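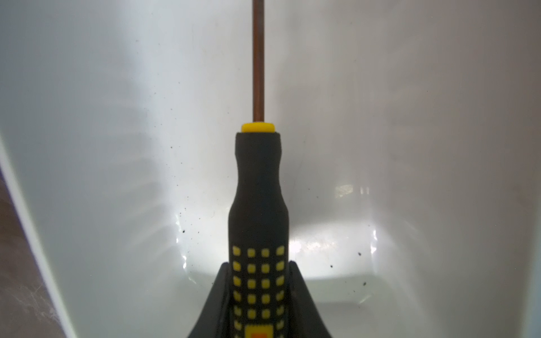 Como começar a ler mangá de fantasia romântica sem se perder

Se você chegou agora ao mundo dos reinos inventados, das herdeiras teimosas e dos cavaleiros que coram à toa, seja muito bem-vindo! É um gênero delicioso, mas as séries são longas e dá para se atrapalhar já no terceiro volume. O método abaixo é o que eu uso há anos.

Passo 1: escolha uma série pelo primeiro capítulo
Leia o capítulo de abertura inteiro antes de olhar qualquer resenha. Comigo foi assim com Dramar, a história de uma cartógrafa que precisa redesenhar as fronteiras do próprio país. São 89 capítulos, e eu devorei tudo em fevereiro (dormi pouco, confesso).

Passo 2: confira o sentido de leitura
Da direita para a esquerda, de cima para baixo. Nas páginas duplas, siga primeiro a faixa superior até o fim, atravessando a dobra, e só então desça.

Passo 3: monte uma ficha de personagens
Uma folha por reino já resolve. Anote nome, título, cor do brasão e quem deve favor a quem. Em Dramar, a corte de Kevier tem dois duques primos com o mesmo penteado – sem ficha, eu confundia os dois o tempo todo! Deixe espaço embaixo, pois os títulos mudam.

Passo 4: leia por arcos
Pare no fim de cada arco, mesmo que a curiosidade aperte. O do cerco vai até o capítulo 38 e pede uma releitura rápida das cenas no jardim, cheias de pistas nos fundos dos quadros.

Passo 5: não pule os extras
Os capítulos bônus trazem cartas, receitas e aquelas tirinhas bobas que a gente acaba amando. A Teresa Ní Chonaill, que lê comigo, começou por eles e se divertiu muito, mas levou um spoiler enorme sobre o casamento. Deixe para depois do volume correspondente.

Passo 6: converse sobre o que leu
Procure um grupo que esteja no mesmo ponto que você e combine o limite de spoilers logo de cara. No nosso, cada mensagem começa com o número do capítulo – simples e funciona lindamente.

Quando terminar a primeira série, volte à ficha e circule seus três personagens favoritos. Eles dão uma boa pista do que procurar na próxima.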